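Workshop notebook, Clindley bench
Oil finish on drawer fronts, continued

The Tunel oil is still giving me a sticky surface on the oak samples. I made the same pieces again as in December, same board, same cloth, and only changed the time before wiping. The pieces that I wiped late are the bad ones. They look good from far away, but the palm feels it immediately. I also see small shiny islands in the open grain, where the oil came back out after wiping.

What I want to know is if the problem is in the oil or in my hand. The tin was opened in winter and there is a thin skin under the lid. I took the skin away and strained the rest through a stocking, but I don't trust it completely.
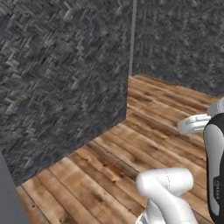

What was prepared

Nine pieces of oak, all from one plank, sanded and then the dust taken off with a slightly damp cloth. I let them dry and sanded again very lightly by hand. Please do not go finer than we agreed. Last time somebody used the 600 paper on the end grain and it stayed pale, the oil simply did not go in.

Marks are on the back in pencil. The ones with a circle have the old tin, the ones with a line have the new tin from Mahasneh. One piece stays without oil for comparison, please leave it on the shelf by the door.

Rags go in the water bucket with the lid, every evening, also the small ones. I found one in a pocket of the gray apron.
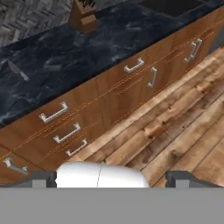 Skirkoscombe, 28th May

Took the pieces with me to have them near the stove room, where the air is warmer and drier than at Clindley. First coat in the morning. I put it on with the cloth, waited 32 minutes, then wiped until the cloth did not pull any more. The circle pieces pulled longer. This I felt clearly in the wrist, but it is not a measurement, so I write it only as an impression.

The color is nearly the same with both tins. The old one is maybe a little more yellow on the sapwood side. When I hold them at the window I see it, under the lamp I don't.

Humidity in the room was 42 percent at noon. The hygrometer here was never compared with the one at Clindley, so please be careful when you put both values in the same table.
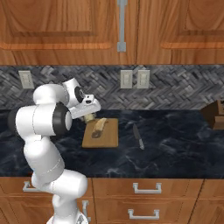

In the afternoon I turned all the pieces and did the backs. I know some colleagues leave the backs raw when they are not visible, but a drawer front that is oiled only on one face will move. We had this with the long fronts, and the gap at the top was not nice to explain to the customer. One thin coat behind is enough, it does not have to be beautiful.

Evening check: the line pieces are dry to the touch. The circle pieces are dry on the flat part and still a bit sticky at the edges – this is where I always leave too much. So part of the fault is mine, and I should wipe the edges last, with a clean cloth and not with the one that is already full.

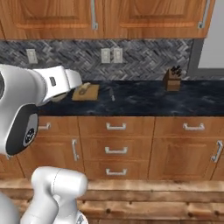

Kitchen with dark marble counter and small cutting board.

Second coat tomorrow, only on half of the pieces from each tin. After it has hardened, water test with a wet glass left standing overnight, then coffee, then the soap that we give to customers. I would like to do the coffee on the end grain too, which I forgot in the first round.

To ask Mahasneh: do they put less drier in the oil in winter? And how long can a half full tin stand? The paper that comes with it says only to close it well.

To buy: cotton cloth without color, pencils, a smaller tin if they have it.

The old tin I did not throw away yet. It is at the back of the metal cupboard with tape over the lid. Don't use it for customer work.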